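Foncombe Housing Association
10/18/21

1/ The Association has adopted a revised policy on shared kitchens and common dining rooms. It applies to all 39 shared households at our Flesness and Jernum properties. We are setting out the main points in this thread. The full text has been sent to every household by mail.

2/ The previous policy was written when most residents held single leases and kept their own supplies. Many households now buy food together, cook together and divide the cost. The old rules did not say who was responsible for what, and our office received 446 written questions on the subject over the life of that policy.

3/ Each shared household will now hold a short household agreement, signed by all adult residents. It covers cleaning, storage, guests, quiet hours and shared purchases. A blank form is included with the mailing. Households that already have a written agreement may keep it, provided it covers the same five subjects.

4/ Agreements must be returned to the Flesness office by the end of January. Households that need more time should write to us before that date. An extension will not count against any resident.
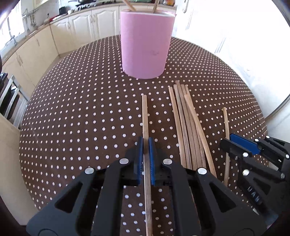

5/ On shared purchases: the Association does not take part in money arrangements between residents. We do ask that the agreement state how costs are divided and what happens when a resident moves out. Most disputes that reach us concern the final month of a stay.

6/ Furniture and appliances supplied by the Association remain on the inventory for the unit. Items bought by residents do not. Please mark resident-owned appliances on the second page of the form, so that they are not removed or replaced in error during a turnover.

7/ Storage. Each resident is entitled to one upper cabinet or its equal, one refrigerator shelf and one freezer drawer. Where the kitchen is too small for this, the household may agree on another division and record it. Hallways and stair landings may not be used for storage of any kind. This is a fire code matter and we have no room to make exceptions.

8/ Cleaning. The household chooses its own schedule. Our staff will not inspect the schedule itself, only the condition of the room at the regular visit. Written notice of each visit will be given 6 days in advance. Under the old policy the notice period was 3 days, and residents who work night shifts told us that this was too short.

9/ The visit covers the range hood, the drain, the smoke alarm, the outlets near the sink and the seal on the refrigerator door. It does not cover dishes, personal belongings or the contents of cabinets. Staff have been told not to open cabinets unless a leak or pest problem has been reported.

10/ Repairs should be reported through the Yagi resident portal, which replaces the telephone line for all work that is not urgent. Please give the unit number, the room and a short account of the problem. One report per problem is enough. Second and third reports on the same item slow down the work order. 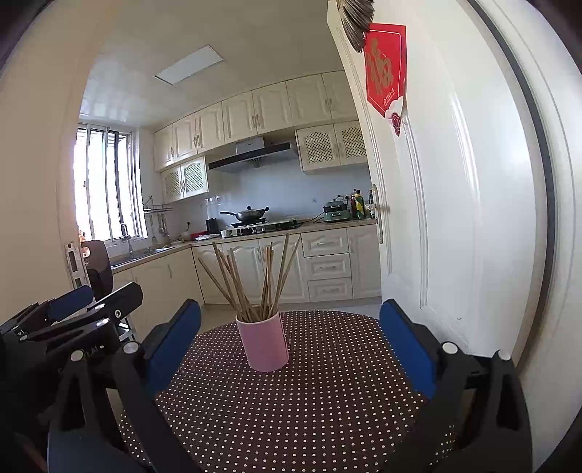 11/ Urgent repairs are still handled by telephone at any hour. Urgent means a gas smell, an active leak, loss of heat, loss of power to the whole unit, or a door that will not lock. If there is a gas smell, leave the unit first and call from outside.

12/ Guests. Residents may have guests at meals without notice to the Association. Overnight stays remain subject to the lease. The household agreement may set a stricter rule than the lease but may not set a looser one.

13/ Several residents at Jernum asked whether a household can vote to change its agreement during the year. It can. A change needs the signature of every adult resident and takes effect when the signed copy reaches our office. Email copies are accepted.

14/ If a household cannot reach agreement, any resident may request a meeting with the tenancy office. The meeting is free of charge and is not recorded in a resident's rental history. Where no agreement is reached after the meeting, the default rules printed on the back of the form will apply.

15/ The deposit terms are unchanged. Charges for damage in a shared kitchen are divided equally among the residents of the unit unless one resident accepts responsibility in writing.

16/ Large-print copies of the policy are available at the Flesness office and by request through the portal. Translated copies are being prepared. Residents waiting for a translation do not need to return the form until they have received it, and the deadline will be moved to match.

17/ Questions about the policy should be sent through the Yagi portal under the heading "Shared kitchens." Please do not post unit numbers or personal details in replies to this thread. Replies are read during office hours only.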